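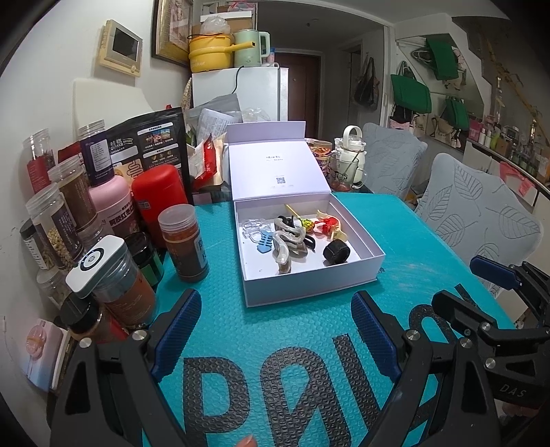 QUINTANILLA, 14 Sep 2022

Print this page | E-mail to a friend

Filed under: Drawers, Bags & Other Small Disasters

Our August request was simple enough. Empty the place where your hair things live, put it all in one spot and send us the result. By closing day we had 417 entries, a surprising number of them from people who own a single elastic and wanted credit for it. The one at the top of the page gets the long write-up. Three more readers follow in words only.

The gift box
A good white box with a lid that stays up deserves a necklace, or at least a decent pen. It has been given hair claws. The big wavy one in beige and grey has taken the middle and is lying on a black one, as big claws will. A clear claw and a little light blue clip keep to the left, and the red and pale yellow clip has gone to the back.

The lollipop
Yellow stick, shiny yellow-green wrapper, filed among the hair accessories. We asked for hair things only and the judges argued over this for most of a lunch. It stays. Anyone with long hair and a small child knows the two categories meet sooner or later.

The neighbors
Beside the box is a crowd of jars and tubs – a bright red one, a pink one, a dark purple one with a clear cap. The bubble-textured mat is teal and gets our vote for best supporting surface.

Also received
Treasa Hanrahan keeps hers in a soup tureen, which she says has never once held soup. Cristian Tamayo sent in his sister's collection without asking her and would like it returned to the drawer before Friday. Elvira Inga owns 11 identical black claws and can find one.

The winner gets a Rosamano brush and a tin to put things in. We expect the tin to be full by the weekend.

COMMENTS

Lizeth R. wrote:
The wavy claw is lovely but mine lasted 5 weeks. The spring goes first. Does anybody fix these?

ovis_fan wrote:
You can't put a lollipop in with claws. Ask me how I know. Ask my bangs.

Eliécer Ospina wrote:
My wife has almost 800 of these and I step on the same one every morning. Where do I send the entry?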